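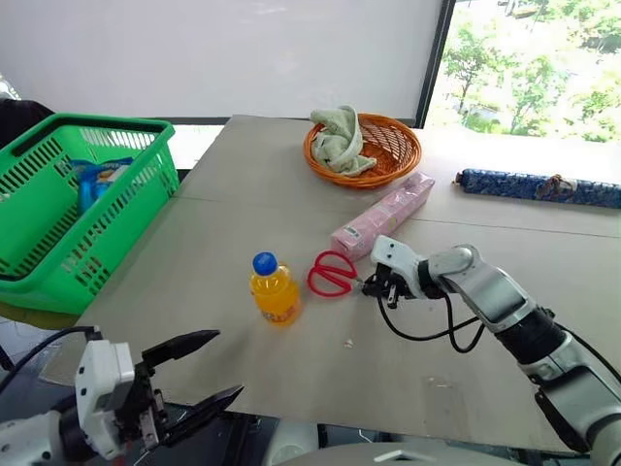

Reading time: 2 minutes

4. Working a shift at a shared table

This section applies to sites where a two-arm Veditz unit has taken over table clearing and staff have moved to checking and exceptions. Read section 3 (stop controls) first.

4.1 Start of shift

1. Confirm that the table operator is signed in. One operator covers one table.
2. Check that both grippers open fully and that no cable is caught under a wrist.
3. Place the baskets within reach of the arms. A basket may overhang the table edge, but most of its base must be supported.
4. Select the item list for the table. Mixed loads such as scissors, a capped drink bottle, a long box and a towel in a basket need the "General" list.
5. Press Start and step back behind the floor line.

CAUTION: Scissors are gripped by the handle only. If the gripper closes on the blades, press Stop and log the event as code 321.

Note: Loose cable loops below the wrist are normal. Loops that touch an item are a fault – stop the arm before moving either one.

4.2 During the run

1. Do not hand items to the arm. Set them on the table while the unit is paused.
2. Clear each exception at the screen before resuming. Code 722 means that the item is not on the list.
3. Hand over to the next operator after 14 exceptions or at the end of the shift, whichever comes first.

4.3 Changes to job duties

Former sorters are now listed as table operators. Sorting quotas no longer apply to them, and time spent on exceptions counts as working time. At the Skavville site, questions about grading go to Chrysanthi Tzanetos and questions about the unit to Fotis Balaskas. Operators may stop the unit at any time without approval.

Service the grippers every 2,000 cycles (see section 7).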